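Can a Robot Make Your Bed Yet?

Hi, I'm Gemma Longo, and I write about machines for kids who ask too many questions (the best kind!). This week's question comes from Unai Herrero in Warkville, who wants to know when a robot will do his chores. Sorry, Unai. You might be stuck with them for a while longer.

Some machines are already great at one job. A dishwasher washes dishes. A robot vacuum bumps around the floor all day and never complains. But ask that vacuum to pour you a glass of water and it'll just drive into your foot.

Think about what your hands do at a kitchen counter. One hand can hold a glass still while the other goes off and does something else, and you hardly have to think about it!
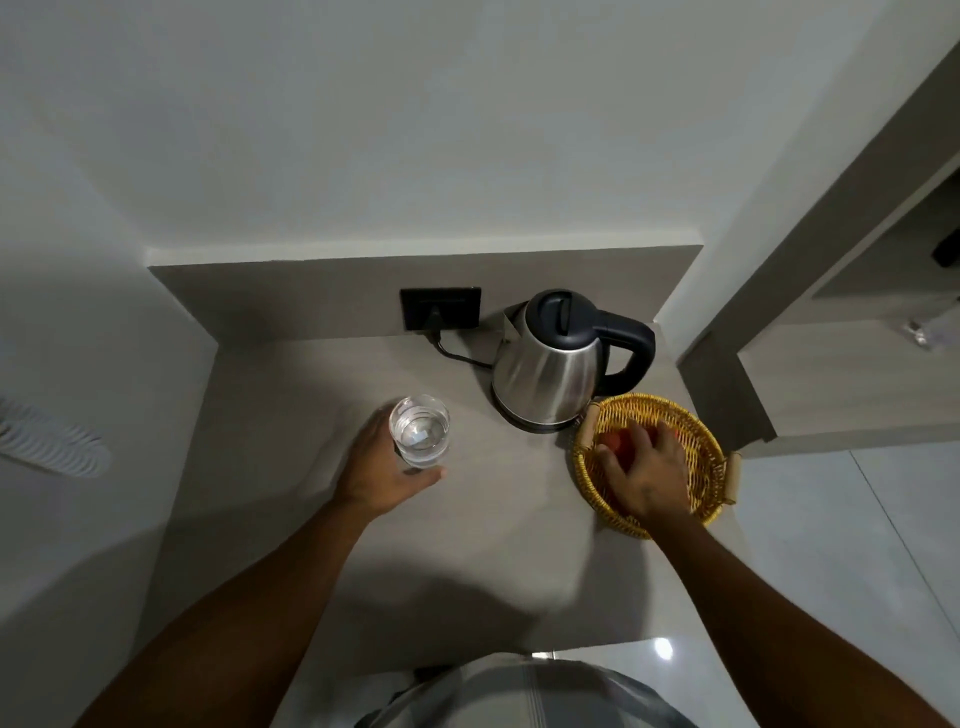
One hand on the glass, one hand in the basket.

For a robot, every bit of that is a puzzle. Clear glass is hard for its cameras, and a shiny kettle is full of reflections, so where does the kettle stop and the room begin? Then there's squeezing. Too soft and the glass slips, too hard and, well, get the broom.

I once visited a workshop called Feleno, where an engineer named Helmi Kuusisto was teaching a robot arm named Bravo to pick up plastic cups. Bravo had practiced 600 times and dropped 377 of them. I clapped anyway when it got one right!

Pouring is harder still. As you tip a kettle, the water inside moves and the weight shifts in your hand. You also have to keep the spout lined up with the glass, and you have to know when to stop.

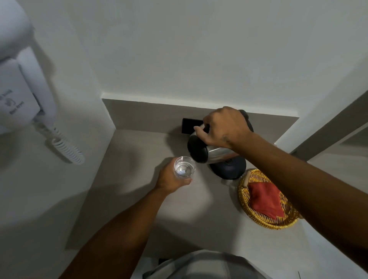 Why don't we just give robots a list of steps to follow?
Lists work well in factories, where the same part turns up in the same spot all day long. In a home, somebody moves the cup, or buys a different cup, and the old list doesn't fit anymore. So engineers try to teach robots by letting them practice and by showing them how people do things.

Want to try being a robot? Put on thick mittens, close one eye and stack 30 dry beans in a plastic cup, one at a time. Bravo says good luck.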